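02/09/2020 – break corner, Prestness workshop

Finally got to the grey side table by the wooden bench. Pankaj Pandey wants it for the Bikham job and I said I'd check the drawers before it goes over. Snacks are still on top (chip bag, green pop can). 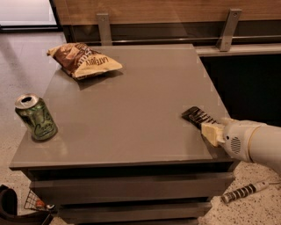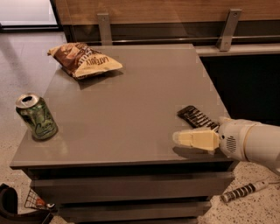
Top drawer sticks a bit on the left runner – candle wax fixed it last April, so I'll try that again. Bottom one's fine! Needs 4 new felt pads, and the Maurya ones are too thick. Measured it at about 105 cm to the window, so the bench can stay put. Ask Pankaj if he still has the key to the store cupboard.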